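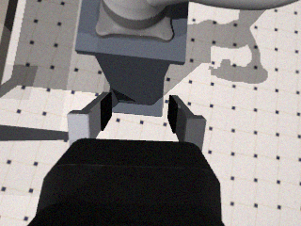
An open gripper in the simulated workcell built by the Salian Robotics Club.

Students from the robotics club at Salian Secondary College are in the last stretch of getting ready for the Kendano Challenge, and if you happen to walk past the computer room after the final bell, you'll probably hear them well before you see them. There is a fair bit of groaning, the odd cheer, and quite a lot of discussion over whose turn it is at the good monitor.

The challenge is held entirely in simulation, so a school doesn't have to own a robot arm to enter one. Each team is given the same virtual workcell, with a pair of white arms, a table and a tiled floor, and then has to write the program that makes the arms do something useful. The club has eight members this year, from Year 9 up to Year 12, and they have split themselves into two groups -- one looking after how the arms move, the other looking after what happens once a gripper gets down to the tabletop.

That second part has taken up most of the term. Moving an arm across open space came together fairly quickly, and the students were rather pleased with themselves for a week or so. Then they started asking it to go right down to something small and flat, and found that a height that looked fine on the screen could be wrong by a few millimetres, enough to shove the thing sideways or miss it altogether. They now keep a shared log of every practice run, with the starting position, the settings and a line or two on how it went. There are about 300 entries so far, and some of the comments are a good deal longer than a line or two.

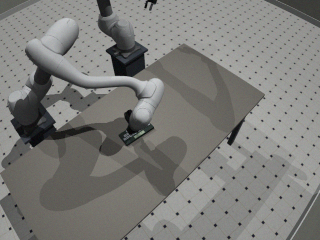
Yupin Yensuk said she had joined the club expecting to spend most of her time typing code and was surprised by how much of it was arguing over angles with a ruler and a pencil case on the desk. She said the log had been a pain to keep at first, but that it had saved the group from trying the same bad idea again more than once, and she now wished she'd kept one like it for her maths homework.

Her group has also been working on a slower approach, where the arm stops a little way over the table, checks its position and only then carries on down. It costs them time, and time counts for points at Kendano, so there has been plenty of lively debate over whether it's worth it. At the moment the careful version is winning, although the faster one is still sitting in a folder in case anyone changes their mind.

The other group has been tidying up the path of the long reach across the table. They want the elbow to stay high and the wrist to come down as close to straight as they can get it, and they would like the second arm to keep well out of the way until it's called for. Earlier in the term the two arms had an unfortunate habit of heading for the same spot, and the replay of their worst collision is now the background on the club's shared drive.

Every team has to hand in a written report as well as its program, and the students have been taking turns at the drafting. It's the job they were least keen on to begin with, but it has grown on a few of them, and the section on gripper height already runs to three pages. It'll need a trim before it goes anywhere!

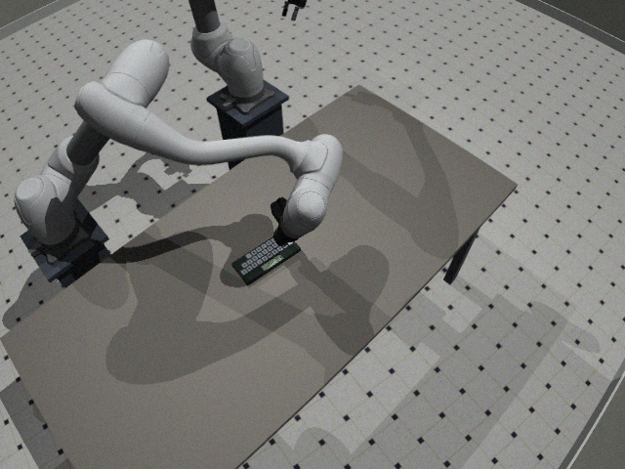
What happens next

Teams send in their finished programs in December, and the judges then run each one on objects placed in positions the students haven't been told beforehand. Annapurna Annamalai, the club's teacher, has been moving the starting positions about between sessions and keeping quiet about where she's put things, so that the team gets used to being caught off guard. She said she'd be happy with any result, but that the students had made it very clear to her that they would not.

The club meets in the computer room at 3:30 pm and would love some new faces, particularly from the younger year levels. You don't need to have written any code before, and you don't need your own laptop. Families are welcome to drop in at the end of a session to see a practice run, and there's usually somebody glad to talk you through it, at some length if you let them. Anyone wanting to join can see Ms Annamalai or leave their name at the front office.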